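Kids' Corner > Science > Trees and Wood
Print this page | E-mail this page

Why Does Wood Have Stripes?

Look closely at a wooden spoon, a door or a desk. See the wavy lines? They're called grain, and they're a tree's own diary!

A tree grows just under its bark. Every spring it drinks up lots of water and makes new wood quickly, and that wood is usually pale. In late summer it slows down and makes a thin, darker layer. Pale plus dark equals one year – one ring! The old oak that blew down in Basville park had grown for 13 years before the town even built its library.

So where do the stripes come from? Roll up a striped towel and look at the end. You'll see a swirl. Now look along the side – long lines! Wood works the same way. Cut straight across a trunk and you get circles. Cut along it and you get grain.

Knots are fun too. Each one marks the spot where a branch used to grow.

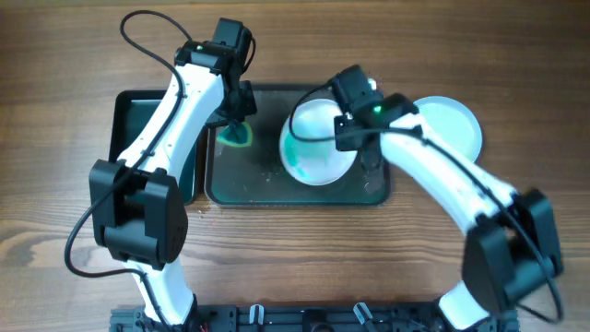 Warm brown grain runs from side to side across this wooden tabletop.

Try it! Lay thin paper over a piece of bare wood and rub gently with the side of a crayon. Collect 7 different rubbings from around your home and see which has the wildest lines.

Print this page | E-mail this page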